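Quick chat with the planner lead at Arketti, Grarnstead, over a bad line. Granenum is their grasp planner, six months old. "We rewrote the scoring twice," she says. Why? "Too slow – 500 candidates a grasp, now 200."

And the perception side? Still the weak bit, she admitts.

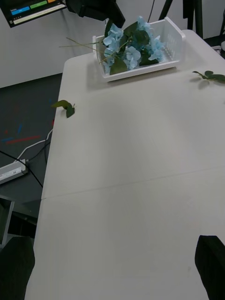
Thin things are what the planner hates most. "Stems, basically. Depth goes patchy." A leaf sprig lying on its own by the basket is fine to plan for, she reckons, but stems poking out over the rim get scored as rim. Fix due October.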